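Wudside Sweeping Trial: Questions We Keep Getting

What went wrong?
The left gripper let go of the broom in mid-stroke, and the arm carried on sweeping with nothing in it. The software logged a finished job. Hillerness called this a "grip event" in its first notice. We call it a dropped broom and a false report.

Was anyone hurt?
No. The handle fell toward the bed, and the bed was empty. We don't count that as a safety feature.

Didn't the force sensor catch it?
It was supposed to. The stop threshold had been set at 44 newtons, and a falling broom doesn't push back on anything. Toker, who supplied the gripper software, says the sensor worked as designed. That may be true, and it doesn't help much.

How often has it happened?
Hillerness says 2 drops in 800 strokes. Those are the drops the system noticed. Castellanos went through 40 of the recordings for us and wasn't willing to sign off on that figure. Neither are we.

Has it been fixed?
There is an update that checks finger position during each stroke. We were told in June that it settles the matter. We'd like to see it hold a round handle on glossy tile, with paper scraps to chase and a bed close by, before we agree.

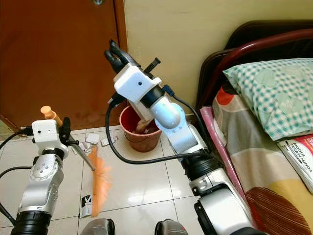 What about the cables?
Fair question, and one we raised ourselves. A long loop that reaches the floor can snag on a bucket or a foot. Hillerness says clips are coming. No delivery month was given.

Can I be in the room while it runs?
Not under our rules. Stay outside until both arms are powered down, and don't go by the "job complete" message.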